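Small bottles, one tray, and a free afternoon

In September I moved to a smaller apartment in Grorside, and I have to confess that for the first month I lived like a person who is waiting for a train. The boxes stayed closed, the towels stayed in a suitcase, and every small thing that had no home was put on the nearest flat surface. I told myself that I would do it in the evening. In the evening I was tired, so I made tea and looked at the boxes.

The worst part was the bottles. I don't know how one person can own so many of them. I have shampoo, hand cream, the stuff for the dishes, the stuff for the floor, the stuff for the glass, and a few which I bought in Skudilen on vacation and never opened. In my old place they were in three different cabinets, so I did not understand how many there were. In the new place there is only one cabinet in the bathroom, and its door does not close if you put anything tall inside.

One day I came home at 4 in the afternoon, earlier than usual, and I decided to begin with them. My mother always said that you must start with the biggest mess, but I prefer to start with the one that makes me angry every morning.

First I put everything on the floor of the living room, on an old sheet. I think the sheet is important. Some of the bottles leaked a little during the move, and I did not want to wash the floor also. Then I made groups. I tried at first to make them by room, but this was a mistake. Hand soap belongs to the kitchen and also to the bathroom, and I was moving the same bottle from one pile to another like in a bad card game. So I made the groups by how often I use the thing: each day, each week, and "maybe." The "maybe" group was of course the biggest.

From this group I threw away a lot. Old sunscreen went out. A conditioner which smelled like a candle went out too. I had two bottles of the same glass cleaner, both half full, so I poured one into the other and I felt very rich for a minute. Please do this only with the same product from the same maker! I read that you should never mix different cleaners, and the warning on the label says it also.

For the things of each day I wanted something open, where I can take a bottle with one hand and put it back without thinking. I don't like baskets for this. In a basket the bottles fall on each other, and the small ones go to the bottom and you find them again next year. A tray is better for me. It has a low edge, so nothing slides off, and you see all of it from the door.

I looked for trays in the Nikolovski store near the bus station. They have a whole shelf of them, in metal and in plastic, and some very pretty ones in glass which I would break in a week. I wanted wood. It is warmer, and a colored bottle looks nice on it, even a cheap one. 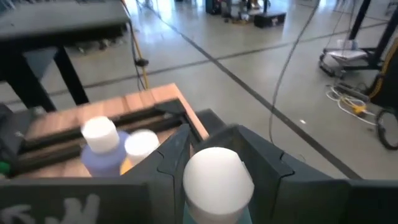

Lavender and yellow on the wooden tray, and one more white cap in front.

I did not plan to have colors that look good together. It happened by itself. When I put the pastel bottles next to each other, I noticed that the white caps make them look like one family, and after this I became a little strict. A bottle with a black pump went under the sink, although I use it often. I know it is silly. But I look at this tray each morning before coffee, and I think it is allowed to be silly about something small.

The next question was where the tray should live. I tried four places. On the windowsill it was too wide. On top of the washing machine it was fine until the machine started to spin, and then the bottles began to walk. On the kitchen counter it took the space where I cut bread. In the end I put it on a low shelf between the kitchen and the bathroom door, because I pass there maybe fifty times in one day. So far I like it.

A few things I learned, in case you are also living with boxes:

Wipe the bottom of each bottle before you put it on wood. A ring of soap dries there and it is hard to take off later.

Measure your tallest bottle before you go to buy anything. I measured only the shelf, and I had to go back to the store.

Leave some empty space. When I filled the tray completely it looked good for one evening, and then I bought a new hand cream and there was no place for it.

Put the big bottle at the back or at the side. If it stands in the middle, you will knock down the small ones when you reach for it.

The things of each week are now in a shoe box with a label, on the upper shelf of the cabinet. The door closes! I have opened and closed it many times only to enjoy this. The rest of the "maybe" group is still in a bag in the hallway. My neighbor from the 5th floor said she will take the floor cleaner and one of the shampoos, and I hope she will take more when she sees them.

Next I want to do the kitchen drawer, the one with batteries, rubber bands, and keys for locks that I don't have anymore. I already bought small boxes for it, before measuring, so I have learned nothing. If somebody has a good way to keep cables from making a knot, please write it in the comments. I have a whole suitcase of them, and I need that suitcase in the spring for Funmont.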